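Why Does Soap Get Things Clean?

If you have ever come in from the yard with mud up to your elbows, you probably heard somebody call out, "And use soap!" Water is wonderful stuff, but there are some messes it can't shift alone. Grease is the big one. Oil and water don't like to mix, and you can test this yourself by dripping a little cooking oil into a glass of water. The oil floats up and sits there in shiny golden circles, however much you stir.

Soap is the friend that gets along with both. It is made of tiny pieces, far too small to see, and each one is shaped a bit like a tadpole. The head loves water. The tail can't stand water but loves grease, so when you scrub, all those tails dive into the oily dirt while the heads stay outside, holding on to the water. Soon the grease is wrapped up in little balls – and away it goes when you rinse!

People have been making soap for well over 2000 years, from fat and ashes. In the old soap works at Trellmont they stirred one big pot for 6 hours, and a good batch made 300 bars.
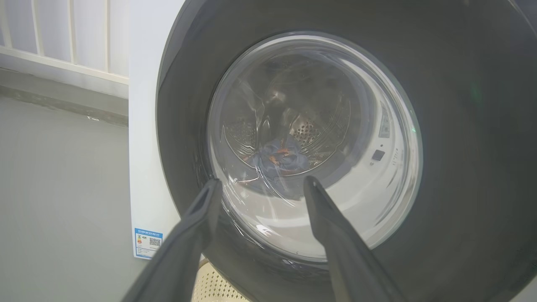
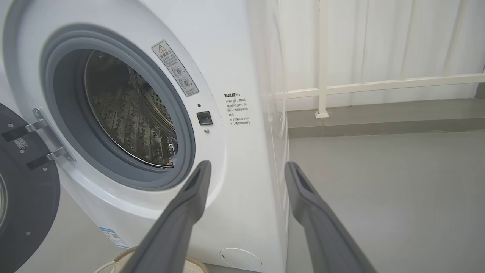
Laundry soap does the same job as the bar by your sink, only it has to reach into every thread of your socks. It needs plenty of moving about to get there. A steel drum with lots of tiny holes, like the ones in both pictures, lets soapy water pass in and out while the clothes tumble, and then the grease has nowhere left to hide. Next time you wash your hands, rub them slowly and think of all those little tails.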